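Residents > Wundgate House > Meetings > Minutes

Minutes of the Shared Kitchen Meeting, Wundgate House

27 October 2021 — posted by the House Secretary 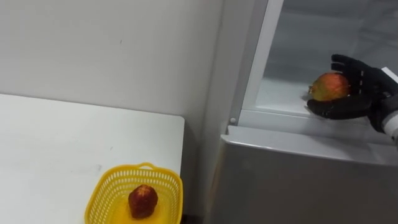
The meeting opened in the ground floor sitting room. The minutes of the June meeting were read and accepted with one correction: the broken blind is in the pantry, and the minutes had it in the laundry.

1. Matters arising

The pantry blind has still not been replaced. The landlord's office at Wisley has the measurements and will be asked again for a date.

The sink on the Trerketach side was snaked and is draining. Residents on that side were reminded to use the strainer and to keep coffee grounds out of the drain.

2. Fruit

Most of the meeting was spent on this. Under the present arrangement the house buys fruit from Memon out of the kitchen fund, and anybody may eat it. Complaints have come in that fruit goes soft in the basket and that other fruit gets pushed to the back of the refrigerator and forgotten.

One resident asked that everything go straight into the refrigerator on delivery. Others said peaches and plums lose their flavor when they are chilled too early and would rather leave them out. There was a long discussion of bananas, and it was agreed that they stay out in all cases and away from the rest.

Agreed: fruit that is still hard goes in the yellow basket on the white table. Once it gives a little when pressed near the stem, it goes into the refrigerator. Nothing is to be washed until it is eaten. Cut fruit goes in a lidded container with the room number on it.

The basket is to be emptied and rinsed when the new order arrives. Juice gets into the slots and dries there, and it takes a brush to get it out. The brush is under the sink.

A request to buy a second basket was put to a vote and failed. It may be brought up again in the summer, when the orders are larger.

3. Kitchen fund

The fund stands at $358 after the last Memon order. Contributions stay the same. Two rooms are behind and will get a note under the door.

It was asked whether the fund could pay for dish soap as well as food. It has done so in the past without anyone deciding it should. Agreed that it may, and that receipts go in the envelope with the others.

4. White table

The table has picked up a few marks. Baking soda on a damp cloth was suggested. Scouring pads are not to be used on it. Hot pans go on the stove or on a trivet — the trivets are in the drawer next to the oven, and have been for some time.

Bags, mail and bicycle helmets should not be left on the table. Anything found there at night will be moved to the bench in the hall.

5. Door code

The code for the storage room has gone back to the old one after complaints. Residents who did not get the message should ask at the office. It should not be written on the door frame.

6. Other business

The freezer needs defrosting. A sign-up sheet is on the pantry door. Food without a room number will be thrown out on the day.

A resident asked whether the window over the counter can be left open overnight. No decision was reached, and it was carried over.

The meeting closed. The next one will be announced on the hall board, and items for it should be handed in at least two days ahead.

2 comments | 2 shares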